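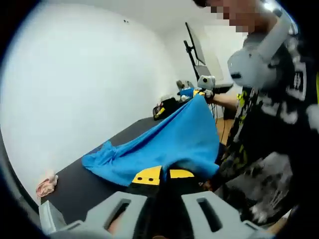
3.2 Household textiles and drying practice

 Households in the two districts were asked which cloth items they owned, how often each was washed and where it was left to dry. Towels were recorded separately from clothing and bedding, as the pilot interviews had shown that they were handled differently in almost every home.

The sample covered 200 households in Assefa and the neighbouring settlement of Susten. Interviews were carried out by Kidus Gidey in the respondent's preferred language, and answers were entered on paper forms and typed up the same evening. Where more than one adult was present, the person who did most of the washing was asked to answer. Homes that sent their washing out to a paid washer were kept in the sample, but the questions on water use were left blank for them.

Water use was estimated from the number of buckets filled on a washing day. Respondents were shown a marked bucket and asked how full they would normally fill their own. This method is crude. It probably understates the amount used for rinsing, which many people did under a running tap when the supply was on. In Susten the supply was cut for part of most days in November, and several respondents said they had put off washing heavier items until it came back.

Drying practice varied more than washing. In Assefa most homes had a line in a shared yard. In Susten, where yards are smaller, cloth was hung over balcony rails, doors and the backs of chairs. Fleecy fabrics such as the one in Figure 2 were reported as the slowest to dry, and respondents often said that they brought them in before they were fully dry to free the line. Towels dried indoors were more often described as smelling stale, although we made no measurement of this and rely only on what we were told.

We also asked about sharing. Face and hand towels were commonly shared between adults, while bath towels were more often kept for one person. Families with children under five tended to keep a separate towel for the youngest child. The wording of this question was changed after the first week, when Getachew Gebreyes noted that some respondents had taken "shared" to mean lent to visitors. Forms completed before the change were checked by a second visit where possible and otherwise left out of the sharing results.

Figure 2. Blue towel on a black tabletop, partly lifted.

3.3 Cost of washing

Spending on soap and powder was recorded for the month before the interview. Bar soap was the main product in both places, and powder was bought mostly in small sachets. Respondents found it hard to separate soap used for cloth from soap used for dishes, so the two are reported together.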